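I've been wanting to write about the white room for ages and kept putting it off because the skirting wasn't finished. The skirting still isn't finished, but it's July, the light is gorgeous and I can't wait any more!

If you've been reading since the old flat, you'll know I was a dark furniture person. Brown desk, brown shelves, a green lamp, a rug that hid everything. I loved it in winter. But every time I wanted to look properly at a colour (a yarn, a paint card, a bit of felt) I ended up carrying it to the kitchen window and holding it up over the sink. You can't put two greens next to each other on a brown desk and learn anything much. They both go a bit muddy and sulky.

So when we moved to Orkomness and I got the little room at the back, I said I wanted it white. Proper white, nothing fancy, and a table big enough to spread out on.

## The table

I looked at so many tables. I had a list going on my phone, and I'd rule things out for the silliest reasons: a shiny top, a wiggly edge, legs that looked like a spider. Shiny was the big one. I borrowed a glossy table from my friend Rasa Mägi for a fortnight and it drove me up the wall, because whatever I put down on it had a second, upside-down version of itself hanging underneath. Lovely for a cake. Hopeless for comparing blues.

The one I ended up with came from an office clearance over in Pondik and cost me £94, which I still think is a bargain. It's smooth and matte, and the top takes the light so evenly that shadows come out as these very soft greys. I put my mug down on it the first evening and spent far too long looking at the shadow of the handle.

It's an office table, so it has a few office bits. There's a rectangular panel let into the top with rounded corners and a thin silvery-grey rim, and a long dark slot along one side of it. There's a round metal ring set into the top as well. I was all ready to hate these. I even asked Yogesh Mittal, who fitted our kitchen shelves, if the panel could be filled and painted over, and he gave me a long look and told me to live with it for a month first.

He was right! I really like it now. That thin line of silver is the only fussy thing on the whole surface and it stops the white from going on for ever. It also gives me something to line things up against, and I'm forever lining things up. The slot does collect crumbs if I'm careless with toast. A dry paintbrush gets them out in a few seconds (a flat one about as wide as your thumb, the sort you get in a cheap watercolour set).

## The curtain

The curtain took longer than the table, which I hadn't expected at all. I thought white curtain, how hard can that be, and then I brought home swatches and they were all completely different. One was pink. One was so blue it looked like skimmed milk. One was lovely in the morning and by teatime had gone the colour of old piano keys.

I got mine from Doucet in the end, a plain white with no pattern and no trim. The lady there asked me twice if I wanted a border and I said no twice. It hangs behind the table and falls in soft vertical folds, and the folds do all the decorating for me. Where the fabric dips in you get a faint grey, and where it comes forward it's bright. The hem comes down at the back edge of the table, so when you're standing in front it goes straight from cloth to tabletop and your eye isn't dragged off to the sockets or the wallpaper or my box of odd buttons.

I wash it at 30 and hang it back up damp, and the creases mostly drop out on their own. I tried ironing it once. It took all afternoon and the folds looked stiff and cross for a week, so never again.

Ingrid Alcantara wrote in the comments on my last post that an all-white corner sounded "a bit dentist", and I do see what she means. If I had to sit and stare at white with nothing on it I'd probably go a bit strange too. But the white isn't there to be stared at, it's there for the colours to sit on. Which brings me to the cubes.

## The cubes

I adore these cubes. I've got a small collection of plain coloured blocks now, and they started out as a way of testing the room. I wanted something with flat faces and one single colour, so I could see what the light did to the top and what it did to the sides. A ball doesn't do it, because everything slides into everything else. A cube gives you clean answers.

If you've never done this, please try it, it's the most fun you can have for pennies. Put one coloured block on a white surface and turn it so that a corner points towards you. Then look at the top face, then one side, then the other. You know it's all the same colour. You bought it as one colour! And you'll see a pale one and a couple of darker ones, and if you tried to paint it with a single pot of paint it would come out as a flat hexagon.

I did this with my niece and she refused to believe me until we'd snipped little windows in a piece of card and looked at each face through them on its own. Then she wanted to do it with everything in the house. We did the butter dish. We did a shoe.

Blue is my favourite for it. Cobalt especially, because the sides go so deep and the top goes so much lighter, and on a matte white surface it throws a soft grey shadow that makes the blue look even bluer. Green behaves differently. A really saturated green seems to hang on to itself whichever way you turn it, and to my eye it always looks a bit closer than it is. I've no idea if there's a proper reason for that.

The other thing I've learned is to give them room. My first instinct was to huddle everything together in the middle like a fruit bowl, and it looked like clutter straight away. Once I started putting them well apart the whole table came alive. Two colours and a big stretch of white between them is plenty.
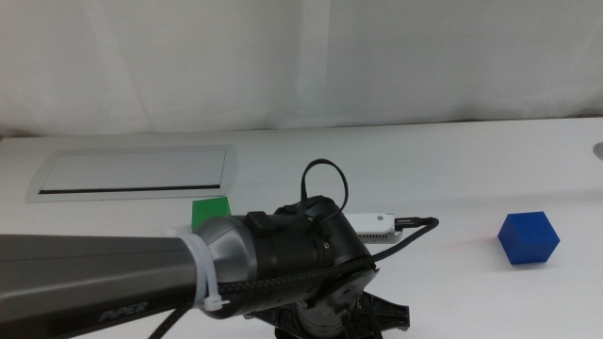

*Green by the panel, blue out on its own to the right. Look at the top of that blue!*

I could go on about that blue for another page. The top face is practically a different colour from the sides, and all it took was turning the block at an angle. With a face square on you'd lose half of it.

A few people have asked about lights. Mine come from above and I keep them as even as I can manage. I tried a desk lamp from one side for a while and the shadows were very dramatic, all long and black like a detective film, and it was great for about two evenings. For looking at colour I want them gentle.

And for cleaning, a barely damp cloth, then a dry one. Pencil comes off with an ordinary white rubber. I did get a smear of blue felt-tip near the front edge in the first week and had a small panic, but washing-up liquid and some patience saw to it.

Next job is the skirting (yes, yes), and then I'd love to add a proper yellow to the collection. Every yellow I've brought home so far has turned out either lemony or a bit mustardy, and I want the one in the middle, egg yolk from a good egg. If you've spotted a block in that colour anywhere, leave me a comment and tell me where!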